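Workshops > Talks > Paper Crafts
April
Posted by Ifeoma Ugwu

Notes for my talk: Using Up Your Scraps Without Losing Your Mind

Opening

Say good evening, and thank them for coming out with all their bags and boxes (I know how heavy a tote of cardstock gets by the time you reach the door!). Tell the story of the scrap drawer. Last winter I emptied mine onto the dining table and sorted 1,217 pieces by color, and my husband ate his supper standing up for two nights. Pause for groans.

Then say what we're making: a birthday card with a woven strip background, a plain white mat and one stamped greeting. Hold up the green one first, then the Pimentel one with the gold edge, and pass them both along the rows.

Cutting the strips

Everything gets cut to half an inch. I use my old Pristo trimmer, but a ruler and a craft knife are just fine, only slower. You want 20 strips for a standard card front and a few spares, so cut 24 and be generous with yourself. Mention that patterned paper from thin pads likes to curl, and a night under a heavy cookbook flattens it nicely.
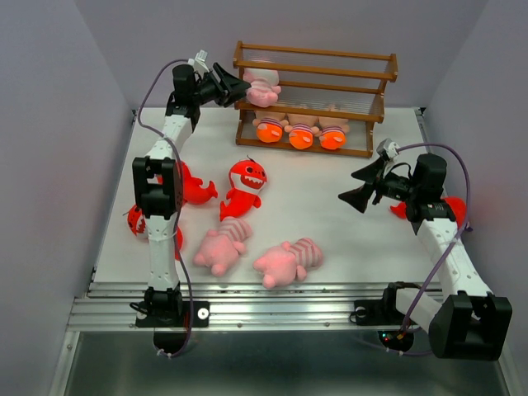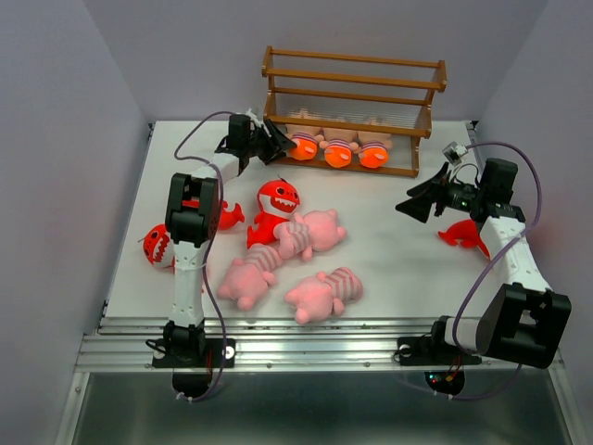
Weaving and gluing

Tape the upright strips along the top edge only, on the back. Weave the first cross strip over and under, push it up snug, then start the next one the opposite way. Keep the glue for the ends. I did a whole panel with wet glue once and it rippled like a potato chip, so tell them that, it always gets a laugh.

Ask who has used Bernari tape and let them talk for a minute, they'll want to.

Before we start

Kits are on the side table, scissors are in the blue tin, and please put lids back on the ink pads.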